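Before the ferry leg: planning a piston aircraft delivery

Moving a light aircraft from seller to buyer is often treated as the last and simplest part of a sale. Parkolau, which arranges deliveries of single and twin piston types, sets out the points that most often cause delay

A delivery flight begins with the paperwork. The crew will need the certificate of registration, the airworthiness documents, proof of insurance and the radio licence, and each must be valid on the day the aircraft moves. Where the registration is to change, the order of events matters. An aircraft removed from one register before it has been accepted on the next cannot fly without a permit, and permits take time to issue.

Insurance deserves a separate check. Many owner policies name the pilots covered and limit the area of use. A ferry pilot flying beyond that area will need an endorsement in writing, and the buyer should see it before releasing funds.

The route is then planned around fuel. On a recent delivery from Futham to Pedstead, the planned track came to 1,022 nautical miles, divided into three legs with two fuel stops. Avgas was confirmed by telephone at both fields, as published availability is not always current. A reserve above the legal minimum was carried on each leg - a sensible practice where the fuel gauges are unfamiliar to the pilot. 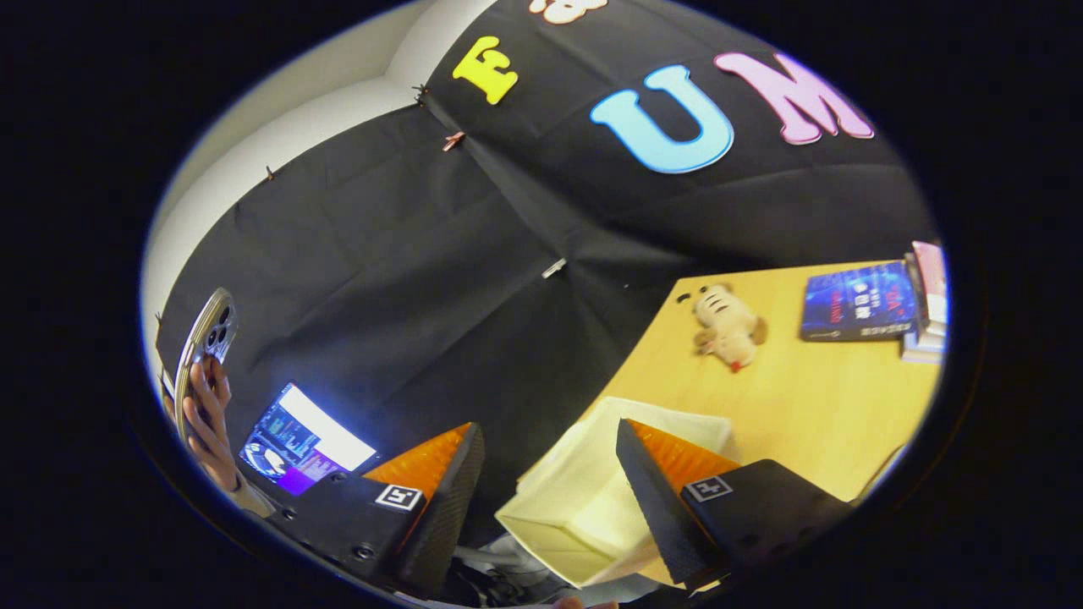

Engine condition should be established before departure. The airframe in question had flown 3,604 hours, and the logbooks showed long gaps between flights. The Lemaire workshop carried out a compression check, changed the oil and inspected the filter. A local flight followed, with temperatures and pressures noted every five minutes, before the aircraft was cleared for the first leg.

Finally, the contract should state who pays for waiting days. Weather delays are normal in March, and hangarage, landing fees and crew accommodation soon add up. A daily rate agreed in advance, with a point at which the crew may return home, will prevent most disputes.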